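침구 및 의류 정리 기록 > 침실 > 대자리 위 작업
정리: Flora Moncrieff
최종 수정: 2011년 1월 11일 화요일

개요

이 페이지는 Ernville 집 침실의 의류 정리 작업을 모은 사진 갤러리다. 작업면은 침대이며, 매트리스 위에 분홍 꽃무늬 시트를 깔고 그 위에 여름용 대자리를 올린 상태다. 별도의 작업대는 쓰지 않았다. 사진 수가 적어 작업 조건과 분류 기준을 먼저 적고 사진은 뒤쪽에 묶었다. 옷장 내부와 서랍 칸 배치는 별도 페이지에 있다.

작업면

대자리는 작은 직사각형 조각을 촘촘하게 이어 붙인 형식이다. 조각 사이에 이음선이 있어 표면이 완전한 평면은 아니다. 면 티셔츠나 바지를 펴는 데는 지장이 없다. 올이 성긴 니트와 망사 안감은 이음선에 걸릴 수 있으므로 대자리에 직접 놓지 않고 얇은 천을 한 장 깐다.

대자리의 장점은 천이 표면에 달라붙지 않는다는 점이다. 시트 위에서는 바지를 당길 때 시트가 같이 밀려 주름이 다시 생긴다. 대자리에서는 밑단을 잡고 당기면 다리 부분이 그대로 펴진다. 반대로 안감이 매끄러운 재킷은 미끄러지기 쉽다. 이런 옷은 어깨 쪽을 머리판 방향으로 두고 침대 안쪽에 놓는다.

조각 줄은 기준선으로도 쓴다. 접은 옷의 한 변을 이음선에 맞추면 폭을 일정하게 유지할 수 있다. 서랍에 세워 넣는 옷은 폭이 맞지 않으면 줄이 무너지므로 이 단계가 중요하다. 대자리 가장자리는 시트와 높이 차가 있어 접기 작업에 쓰지 않는다.

분류 기준

1차 분류는 색, 2차 분류는 품목으로 한다. 품목부터 나누면 검은 옷이 여러 더미에 흩어져 상하의를 맞추는 데 시간이 더 걸린다. 이 침실의 옷은 검은색 비중이 높아 색을 먼저 분리하는 편이 낫다.

검은색: 상의, 바지, 가방을 대자리 쪽에 둔다. 비슷해 보여도 색 바랜 정도가 다르므로 상하의를 맞출 때는 창 쪽 빛에서 비교한다.

흰색과 연회색: 검은 옷의 보풀이 옮는다. 접은 뒤 겉면이 안으로 들어가게 한 번 더 접어 보관한다.

무늬가 있는 옷: 수량이 적으므로 따로 구역을 만들지 않는다. 검은색 분리가 끝날 때까지 한쪽에 쌓아 두고 마지막에 처리한다.

가방류: 옷과 함께 쌓지 않는다. 끈이 다른 옷에 감기고 버클이 있으면 천에 눌린 자국이 남는다. 내용물을 비운 뒤 끈을 몸판 안쪽으로 넣는다.

담요: 부피가 커서 접은 상태로 침대 한쪽에 둔다. 옷장 상단 칸에 들어가는 순서는 맨 나중이다.

접는 방법

바지는 허리 쪽 단추를 잠그고 솔기를 맞춰 세로로 한 번 접는다. 밑위의 튀어나온 부분은 안으로 넣어 변을 직선으로 만든다. 그다음 밑단을 허리선 4 cm 아래까지 올린다. 허리선까지 끝까지 올리면 허리 쪽이 두꺼워져 위에 다른 옷을 쌓을 때 기울어진다. 마지막으로 반을 접는다.

상의는 어깨선을 펴고 양 소매를 등판 쪽으로 넘긴다. 소매가 겹치는 부분은 가운데에서 5 cm를 넘지 않게 한다. 얇은 상의는 세 번, 두꺼운 상의는 두 번 접는다.

엉킨 옷은 더미째 풀지 않는다. 위쪽 모서리를 하나 잡아 들어 올리고, 아래에 딸려 오는 것이 있으면 내려놓은 뒤 다른 모서리를 잡는다. 검은 옷끼리 겹쳐 있으면 경계가 잘 보이지 않으므로 솔기나 주머니 윤곽을 먼저 확인한다.

쌓는 높이는 한 더미 12 cm까지다. 이보다 높으면 대자리에서 아래쪽 옷이 밀려난다. 어두운 옷과 밝은 옷을 한 더미에 쌓을 때는 밝은 옷을 밑에 두고 모서리를 조금 내어 놓는다. 꺼낼 때 위치를 바로 알 수 있다.

한 벌 맞추기

외출복은 개기 전에 상의, 하의, 신발을 착용 순서대로 늘어놓고 조합을 확인한다. 상의를 머리판 쪽에, 바지를 그 아래에, 신발을 바지 끝에 둔다. 길이와 색의 조합을 한 번에 볼 수 있고 빠진 품목도 바로 드러난다. 신발은 밑창을 닦은 것만 침대에 올린다. 확인이 끝나면 신발부터 치운다.

수납 용품

서랍 칸막이는 Brekska 7칸형을 쓴다. 칸막이 판이 얇아 두꺼운 바지를 넣으면 휘므로 바지는 두 칸을 합쳐 쓴다. 담요와 계절 침구는 Clirkavico 압축 주머니에 넣는다. 밸브 쪽을 위로 두어야 나중에 공기를 다시 뺄 수 있다. Dvorak 옷걸이는 재킷에만 쓴다. 어깨 폭이 넓어 얇은 상의를 걸면 소매 위쪽이 튀어나온다.

사진

혼합 더미. 검은 옷과 흰옷, 어두운 색 옷에 청록·분홍 무늬 품목과 연분홍 품목이 섞여 있다. 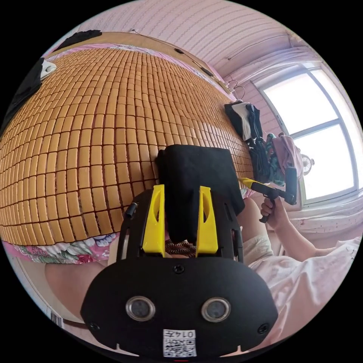

끈이 긴 검은 천 가방. 침대 안쪽에는 개어 쌓은 어두운 색 옷과 그 밑의 연회색 옷, 오른쪽에는 접은 분홍 담요.

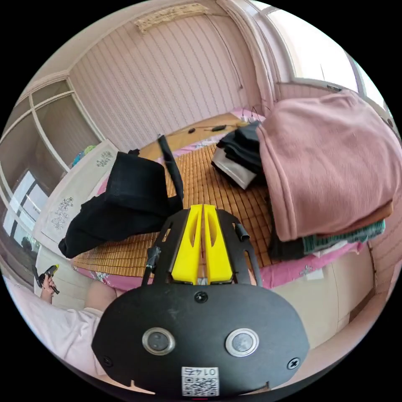

들어 올린 검은 옷과 대자리 위에 직사각형으로 접힌 검은 옷. 위쪽 변에 솔기와 주머니 윤곽이 보인다.

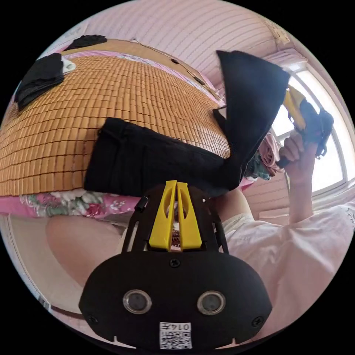 한 벌 배치. 검은 상의 또는 재킷, 바지, 신발 순이며 머리판 쪽에 접은 흰 천이 있다.
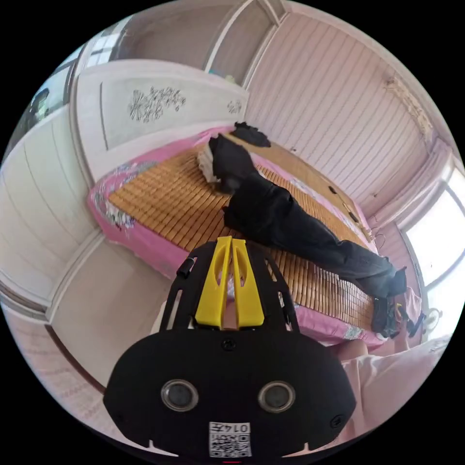
대자리 관리

작업 후에는 이음선 방향으로 솔질해 보풀을 뺀다. 가로질러 솔질하면 보풀이 조각 사이로 더 들어간다. 물걸레는 꼭 짜서 한 번만 지나가고 그늘에서 말린다. 시트 쪽으로 떨어진 보풀은 대자리를 걷은 다음 점착 롤러로 제거한다.

보관할 때는 조각 면이 바깥으로 가게 만다. 3월에 습기 점검을 하고, 연결 끈이 늘어난 줄이 있으면 표시해 둔다.

관련 페이지: 서랍 칸 배치 / 계절 침구 압축 / 검은 옷 보풀 제거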